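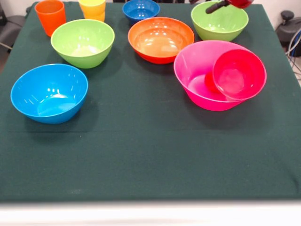 緑の布を敷いたままだと食器の色が実際より沈んで見えるので、白い布と両方で見比べてから決めたほうがいい、とナダではなくニスリーン・ハッタルから指摘が届いている。布の件は後述する。

プラスチック食器 色と形の記録
Menasholm 共用台所 備品ページ

Menasholmの共用台所で使う樹脂製食器について、色、形状、重ね方、保管位置をまとめたギャラリーである。掲載しているのは、濃い緑の布を掛けたテーブルに鉢とカップを出した状態である。鉢は鮮やかな色の単色系が中心で、形は丸型。カップは奥側にまとめてある。

以下、品目ごとの注記。

空色の鉢
左手前。縁がわずかに外へ開く形で、内面に光沢がある。内面の光沢は傷の確認に都合がよく、照明の反射が途切れる箇所を見れば擦り傷の位置がわかる。確認は天井灯を点けた状態で行い、鉢を傾けながら一周させる。用途は果物、洗った葉物の一時置き。

黄緑の鉢
中くらいの大きさ。胴は丸く、底に向かって細くなる。底が小さい形の鉢は、重いものを片側に寄せて盛ると傾きやすい。汁物には使わず、豆、ナッツ、乾いた菓子に充てる。内側は外側より淡く見えるため、色の照合は外側の胴で行うこと。

橙の鉢
テーブル中央付近。大きめで、縁は明るい橙、胴の外側下部に向かって赤みが強くなる。台帳では「橙」に統一した。以前は「橙」と「赤橙」の二通りの記載があり、棚札と一致しなかった。混ぜ物、サラダの取り分けに使用。

濃青の鉢
小型。空色の鉢より深いコバルト系の青で、台帳上も別の色として扱う。「青」とだけ書いた札は廃止した。たれ、薬味、刻んだ香草用。

橙のカップ
背の高い、口に向かって広がるタンブラー型。赤みのある橙で、鉢の橙と並べても色名は同じとする。飲み物専用とし、計量には使わない。目盛り付きの計量カップは別の引き出しにある。

黄のカップ
重ねて保管する。下のほうがやや橙がかって見えるが、同じ黄として登録した。重ねる前に内側の水気を拭き取る。濡れたまま重ねると抜けにくくなる。抜けないときは外側のカップをぬるま湯に浸し、回しながら引く。こじ開けると縁が白化する。

布について
深緑の無地。細かい織り目があり、テーブルの左右に垂らして掛ける。中ほどに横方向の薄い折り筋が出ているが、食器を置くうえで支障はない。洗濯後は軸に巻いて保管すれば折り筋は付きにくい。冒頭の指摘を受け、白布での比較を6月に行う予定。比較の対象は空色、黄緑、濃青の鉢とする。橙と黄は緑の上でも判別に問題がないため、優先度を下げた。

保管
食器棚はHedlundの浅型を使用し、段の割り当ては次のとおり。
1段目 カップ(橙、黄)
2段目 小型の鉢
3段目 中型の鉢
4段目 大型の鉢
棚は4段で、これ以上は増やせない。棚板1枚の奥行きは300 mm。大型の鉢は縁が手前に出ないよう、奥の壁に当たるまで入れる。中型の鉢を大型の鉢に入れ子にするのは可。ただし小型の鉢まで重ねると取り出しの際に内面を擦るため、二つまでとする。

洗浄
中性洗剤と柔らかいスポンジを使う。研磨剤入りの洗剤、金たわしは不可。トマトソースやターメリックを入れた場合は、食後すぐに水を張る。色移りが残ったときは、薄めた台所用漂白剤に短時間浸し、よくすすぐ。漂白剤の濃度は容器の表示に従う。すすぎのあとは伏せて水を切り、布巾で縁の裏側まで拭く。縁の裏は水が残りやすく、棚板に輪染みが付く原因になっている。
食器洗い機は使わない。電子レンジも不可とする。底の表示が読めなくなった鉢があり、耐熱温度を一つずつ確かめられないためである。100 ℃に近い湯を直接注ぐことも避ける。

棚札
Kullosixのラベル用紙を使い、色名と大きさだけを記載する。用途は書かない。用途の割り当ては変わることがあり、そのたびに札を貼り直すと糊が棚板に残る。糊が残った箇所は消しゴムで落とす。溶剤は棚の塗装を傷めるので使わない。

問い合わせへの回答
ジアード・ダルウィーシュから、鉢に蓋を付けられないかとの質問があった。現在の鉢に専用の蓋はない。縁が開いた形のものはラップが密着しにくいため、冷蔵庫に入れる場合はJindumの密閉容器に移し替える。
アニーバル・カブレラからは、色ごとに利用者を決める案が出ている。鉢の大きさがそろっていないため採用しなかった。カップについては橙を来客用、黄を日常用とする案を検討中で、結論が出しだいこのページの該当欄を書き換える。
フオン・ディンの提案により、縁が欠けた食器は流しの下の箱に入れることになった。棚に戻さず、台帳に色名と大きさを記入する。欠けた鉢を植木鉢の受け皿に回すときも、先に台帳から外すこと。

最終更新 5月25日
記載 ダラール・クダー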